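Clorneva Split Watch - Celebrity Breakup Alerts by Text

Sold by Zudstead. $12 a month, cancel from the account page.

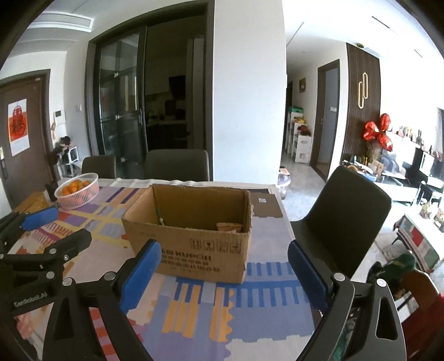 Does it tell you about a celebrity divorce before the gossip sites do?

Sometimes, by a few minutes. Clorneva reads court filing lists and publicists' statements, then sends a text when a name on your list turns up. Most big splits are handed to a magazine first, and no alert service gets ahead of that.

What you get

You pick up to 62 names from a list of 500 actors, singers and reality stars. Texts come in three grades: Filed, Confirmed and Rumor. We would switch Rumor off. In our April trial it flagged Sverre Engström and Nima Kazemi as finished because she went to a premiere alone. They were at a ball game together that Saturday.

Filed is the grade worth paying for. It gives the court and the names on the papers, and leaves out the "sources close to the couple" padding.

What we don't buy

The maker, Mellor, also sells a "Reunion Score" as an add-on. Tania Siddiqui on our review desk asked how the score is worked out and got a brochure back. Skip it.

The rival Nander app is free and slower, with a lot of ads - fine if you only follow one couple.

Customer review, Parveen Bepari: "Filed alerts are good. Got the same Confirmed text twice in one night. Still can't tell what Rumor is based on."

Works on any phone that takes texts. No refund on part months.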